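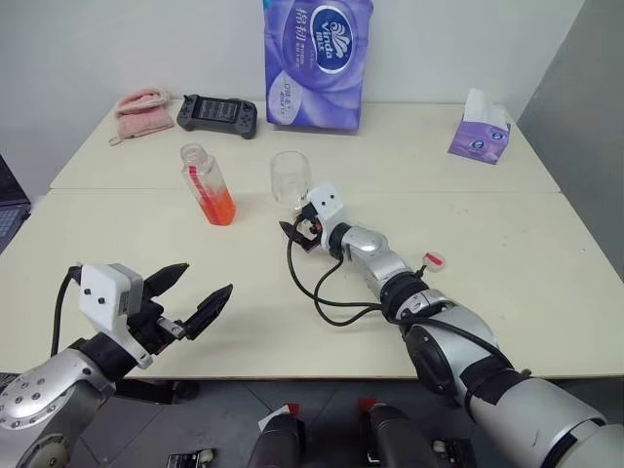 Wednesday, February 3, 2021

Pouring table, setup notes. Najwa and I moved the second table over this morning so the two tops sit edge to edge against the white wall. They match in color but there is still a seam across the middle. Keep the bottle and the glass on the far top, well clear of the seam. A glass with its foot across a joint is asking for a spill.

Bottle: the clear square-ish one, orange-red liquid in the lower third. Empty with no liquid it weighs 23 g on the Drulon scale. Glass: the plain clear one with the rounded rim, starts empty, to the right of the bottle. Uwe wants the glass a hand's width from the bottle to begin with, closer later if the first pours go well.

Back row, left to right: pink towel (folded), black game controller, tall purple pack of Vinda tissue, small purple tissue box by the gray partition. These stay where they are during pours. Nadine asked if the controller should be that near to liquid. Fair point - it is at the back and the pours are toward the middle, so I left it, but if anyone starts using a fuller bottle, take it off first.

The colored liquid is from the Dundine batch Ulises mixed. 11 drops per jug, and please write it on the jug lid. The last one had no label and I had to guess.

To do:
- ask Abla about a second glass, same shape
- level check on the far top, left back leg feels short
- more tissue packs from the store room, shelf 7
- rinse the glass at the end of the day, the color leaves a ring if it sits overnight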